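Ronach 30 Travel Rucksack

Cabin-sized rucksack by Clurkorby
Capacity: 30 litres
Weight: 800 g without the hip belt
Colours: slate, moss, rust
Next delivery due: Wed 17 October (moss and rust only, slate is on the shelf now)

I've wanted a bag like this in the shop for ages. We sell plenty of big rucksacks for people going off for months, and plenty of little ones for carrying a sandwich and a cardigan round a city, and in between there's always been a bit of a hole. The Ronach 30 sits right in it. It's big enough for a week away if you're willing to wash a few things in a sink, and small enough that I've had it between my feet on a very full country bus without annoying the person next to me (much).

It opens all the way round like a suitcase. I know some people like a top-loader, and we stock those too, but for trains and guest houses and moving on every second morning I'd take a clamshell every time. You lay it flat on the bed, unzip it, and there's your stuff. No digging for socks. The main side is one big space with two compression straps across it, and the lid side has a zipped mesh panel where I keep underwear, chargers and the jumper I always want as soon as I've packed it.

The outside is a recycled ripstop with a light coating. It copes with drizzle and the walk from the station, but please don't treat it as waterproof! There's a rain cover in a pocket at the base, on a little loop so you can't leave it behind on a bench, and you can unclip it if you'd like the space for something else.

On the road with it

I took mine away for 17 days in September, mostly by train with a couple of ferries and one long, bumpy minibus ride that I'd rather not repeat. Packed for mild weather, it held four T-shirts, a shirt with a collar, two pairs of trousers, a thin down jacket, sandals, a washbag, a paperback and more leads than any one person should own. I had room left for cheese on the way home, so that's my measure of a good bag.

The straps surprised me. On a lot of light bags they're thin and a bit mean, and you feel it by lunchtime. These are wide with a decent curve, and the sternum strap slides up and down a proper rail, so it stays where you put it. I'm on the short side and had it set nearly at the top. A taller friend borrowed it for a weekend, had no trouble either, and gave it back with sand in it.

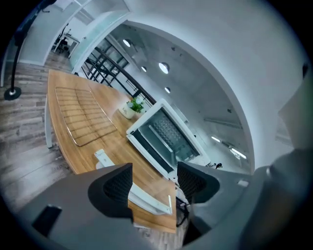 Imogen Thackwray
Luggage and Travel Accessories Buyer

Now, the pockets. I'm fussy about pockets. There's one on the top for passport and tickets, lined in something soft, and the zip pulls towards your neck when you're wearing the bag, which makes it fiddly for anybody behind you in a queue. Then a long one down the front for a map or guidebook. That front one is flat, and once the main part is stuffed full you'll struggle to get anything thicker than a guidebook in there. I'd have liked a pleat in it. I told Clurkorby so and they were very nice about it, so we'll see.

The two side pockets are stretchy and quite deep. A 300 ml flask disappears right down inside, so if yours is a small one, pop something underneath it. A tall water bottle sits perfectly and you can reach it without taking the bag off, provided your shoulders are happier than mine.

Against your back there's a padded sleeve with its own zip, so you can slide a laptop out at security without opening everything else. It takes screens up to 17 inches, but a big heavy machine does change how the bag hangs, and if you're walking any distance with one I'd wear the hip belt. With a tablet or a small laptop I don't bother.

The hip belt

It comes off! Two clips, tucked behind the back panel. For buses and city days I leave it at home, and for anything with a hill in it I put it on. It's a plain webbing belt with a bit of padding at the sides, nothing fancy, and it won't turn the Ronach into a trekking pack. If you're planning to carry a tent, have a look at the Matov 50 instead, which has a proper frame and a belt to match. I've had customers try to make the one do the other's job and they weren't pleased.

Will it go in the cabin?

Measure your bag when it's packed and check your own airline's page before you travel, as they do change their minds. Empty or sensibly filled, the Ronach is 50 x 32 x 20 cm. Overfill the front and it goes round like a loaf, and then you're at the mercy of whoever is on the gate. Pull the compression straps in and it flattens down nicely. I've never been asked to put mine in the hold, though I always have my hand luggage face on.

The straps don't stow away, by the way. There's a grab handle on the top and another on the side, both padded, and I carry it by the side one through stations. If you do check it in, put it in a big carrier or a cheap bag cover so nothing gets caught on the belt.

Looking after it

Sponge it with lukewarm water and a bit of mild soap, then hang it open somewhere airy. Please keep it out of the washing machine, and well away from the tumble dryer. If the zips start to feel gritty (beaches, mainly), an old toothbrush does the trick. We keep spare zip pulls and sternum clips behind the till and post them out for the price of a stamp.

Clurkorby guarantee the stitching and zips for three years. Bring it back to us or send it, with the receipt if you've still got it, and we'll deal with them for you. Ordinary scuffs aren't covered, and neither is anything chewed.

What goes well with it

The Vondráček packing cubes fit almost as if they were made for it. Two mediums and a small fill the main side with a gap down the edge for shoes. I like the ones with the mesh tops, so you can tell your clean from your not so clean. The Matov folding daypack squashes into the top pocket and is handy for leaving the big bag at your lodgings.

In the box: rucksack, detachable hip belt, rain cover, one spare sternum clip.

Exchanges and returns

Try it on indoors with some weight in it, a few books will do, and walk up and down the stairs. If it doesn't suit you, send it back within 30 days with the tags on. We'll swap it for another colour or a different bag, or refund you if you've gone off the idea altogether. Bags that have already been on holiday can't come back, I'm afraid.

If you're stuck between this and the Matov 50, ring the shop and ask for luggage. Tell me where you're off to and how you're getting there, and I'll get both down off the shelf while we talk.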